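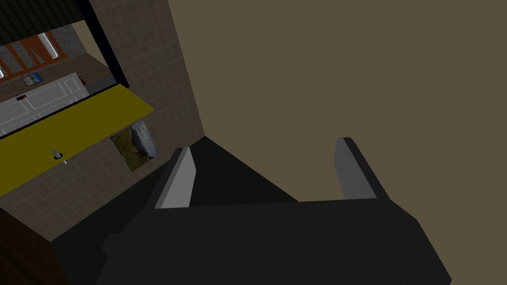 Tremblay Teleop Kit, four months in

I bought the Tremblay kit in April to record demonstrations for a kitchen policy we are training in simulation. It cost $1506 with the foot pedal and the longer cable. I have used it most working days, and two colleagues, Peiyu Liang and Hema Hegde, have put in a fair number of hours on it too.

The kit is a handheld controller with a trigger, a base tracker that clamps to the desk, the pedal, and a license for the recording software, Prirkska. You hold the controller, press the pedal to engage, and the simulated arm follows your hand. The trigger closes the fingers. Let go of the pedal and the arm stays where it is, so you can move your hand back to a comfortable spot and carry on.

Setup took me an afternoon. The tracker was fine. Prirkska would not load our kitchen until I renamed two joints in the gripper file, and the manual says nothing about this. Support answered the next morning with a fix I had already found.

Tracking is good. Large moves feel natural after the first hour, and slow moves are steady enough to line the fingers up on a small knob if you set the motion scale to half. At full scale I missed often. The setting is buried in a menu and goes back to full every time you open a new session, which has cost me a lot of bad takes.

The wrist view is what I use most. Looking between the open fingers tells you a lot about your approach angle and very little about depth. A plain wall fills much of the view in some poses and gives you nothing to judge distance by. I keep the side view open in a second window – the software allows this, but the two windows forget their positions when you quit.

Recording is simple. One tap on the pedal starts a take, two taps throw it away. I can get 100 usable demonstrations of a short task in a day, and Peiyu did 120 once on drawer opening. Playback lets you trim the ends of a take, though you can't cut out a pause in the middle.

The controller is a little heavy. Hema has smaller hands and found the trigger a stretch, and she went back to our old Detmont mouse for anything longer than an hour. The mouse is slower and her takes are cleaner than mine, for what that's worth. The pedal slides on a hard floor. I stuck a piece of rubber mat under it.

I also tried the Zeddale glove on loan before buying. It was better for finger control and worse for everything else, and with a two-finger gripper I had no use for the extra detail.

I give it 4 out of 5. I would buy it again for short tabletop and kitchen tasks, and I would want the scale setting fixed before ordering a second one.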